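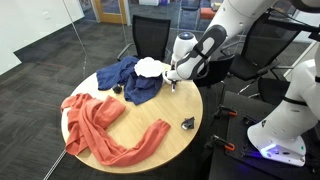
OPINION | HOME

The table is where the washing goes to think

By Consuelo Villanueva
13 December 2024

Every household has a surface that was bought for one purpose and has been taken over for another. In some homes it is the chair in the bedroom. In others it is the end of the banister, or an exercise bike. In mine it is the round table, which the shop described as ideal for intimate suppers and which has hosted two of those, one of them with a tea towel and somebody's tights moved to the windowsill in honour of the guest.

I want to speak up for this table, and for all tables in its position. I have read a good deal of advice on laundry over the years, more than is healthy, and almost all of it treats the heap of clean clothes as a moral failing. The heap must be prevented. The heap must be tackled the moment it appears. There are people who fold straight from the machine, standing up, and I am related to one of them by marriage. She has never been late for a train either, and I am told she is happy.

My own view is that the heap is a stage in the life of clothes, as natural as the wardrobe and a great deal more visited. A jumper comes off the airer. It is not dirty, but it is not yet put away, because putting it away means a decision about where, and the decision means opening a drawer, and the drawer contains all the previous decisions. So it goes on the table with its arms out, like a man who has been told the price of the boiler. There it waits. It may be worn again before it ever sees the drawer, in which case the drawer has been spared and so have I.

Consider the orange jumper, because every pile has one. I mean the coral sort of orange that looked so cheering in the shop. A chunky knit can't be dealt with like a shirt. Fold it and it becomes a cushion. Hang it and it grows shoulders where no person has them. Roll it, as the magazines suggest, and it unrolls in the night. The only position in which a big jumper seems at all comfortable is the one it finds for itself when dropped, half bunched up, one sleeve flung across the wood and the hem sliding over the side. I have come to believe we should take the hint.

Then there is the navy thing. I say thing because in a heap all navy cloth is the same cloth. It could be a shirt, it could be a towel, and until you pick it up by a corner and shake it you are not going to know. My friend Ashraf Helmy, whose household contains three people who all dress in navy, once went to the gym with a pair of school trousers and dried himself on them. He says they were quite absorbent. The professional organisers would have you solve this with colour coding and labelled tubs, but the trouble is surely navy itself, which has been allowed to get into everything.

And there is always something white on top of the navy thing. I can't account for this and don't intend to try. White belongs in a separate wash, on that we are all agreed, and yet the two find each other again on the table within the hour, the white one scrunched up on the dark one's shoulder. Whatever the white one was when it went in, a pillowcase or a hat or a vest, it comes out as a bundle.

Last come the small black items, and with these I lose patience. Small black items aren't laundry so much as a tax on it. They sit by themselves on the bare wood, some way from the others. Is it a sock? It has a lining. Is it a pouch for something? For what? I spent part of July with such an object on my table, moving it each time I wiped the wood and putting it back in the same place afterwards, like a museum piece. It turned up its other half in the end, inside the duvet cover, by which time I had thrown out the first one. I now have the other half. It sits on the table.

The folding industry, and there is one, has an answer to all this. I was sent a course last year by a firm called Temum, which promised that a person of ordinary gifts could clear a family's clean washing in 30 minutes a week. I did try it. The first lesson concerned T-shirts and went well. The second concerned fitted sheets, and I would rather not go into it. What struck me was how much of the material dealt with feelings. I was to notice the joy of the flat surface. I was to stand at my cleared table and breathe. I stood, I breathed, and within the day somebody had put down a wet umbrella and the post.

For that is the flaw in the doctrine of the clear surface. It assumes that if you take the washing off the table you will be left with a table. You will be left with a vacancy. At least clothes are soft and quiet and don't scratch the wood. When my heap goes, its place is taken by batteries that might be dead, instruction leaflets, an onion. Given a choice between an onion and a jumper I know which I would sooner find in the dark with my elbow.

I put some of this to Bronisława Wasilewska, who ran the laundry of a large hotel for much of her working life and might be expected to take the hard line. She was kinder than I deserved. In a hotel, she said, you fold everything because the next person to touch it is a stranger, and a stranger has to be able to find the corners. At home the next person to touch it is you. She folds towels, since they stack, and sheets, since otherwise the cupboard won't shut. Her own cardigans live over the back of a chair. I asked whether that chair was ever sat on and she looked at me as if I had asked to see her bank statements.

There is a good objection to all this, and Ghizlane Hamdy has made it to me more than once, generally while holding up something of mine by the sleeve. A pile left long enough becomes somebody's job, and in most houses the somebody is always the same. The heap looks like nobody's business until visitors are due, and then one person is found to have been in charge of it all along. I have no clever reply to that. She is right. If the washing is going to lie about, it should lie about on the conscience of everyone who wore it, in proportion, and I would support a system in which each person's clothes were heaped on their own side of the table. Round tables don't have sides, I realise. This may be where our arrangements first went wrong.

I will also grant that linen is an exception, that a funeral shirt should be on a hanger, and that anything with buttons deserves better than I give it. A wool jumper left hanging over a table edge for long enough will take on the shape of the edge, and you will go to work with a faint shelf across the stomach. I have done so. A colleague asked if it was a new bag.

But the rest of it, the everyday stuff, the socks and the soft tops and the dark cloth of no fixed identity, does it no good at all to be squared off and shut away? Plainly it does us some good, or there would not be 3,450 people signed up, according to its own cheerful newsletter, to the Temum follow-on course in drawer management. I wish them well. I picture them at their pale clean tables, breathing. I hope none of them owns a cat.

What I'd ask in return is a little tolerance for those of us at the other table. We know it is there. We don't need a visitor to say "Ooh, laundry day?" in the voice people use for a broken arm. It is not laundry day. Laundry day was some time ago. This is the long, mild period that follows, when everything is clean and nothing is anywhere, and if you would like to eat at the table you have only to lift the jumper by both shoulders, taking care with the sleeves, and carry the whole lot through to the bed.

It has to come off the bed again at night, of course, and it goes back on the table.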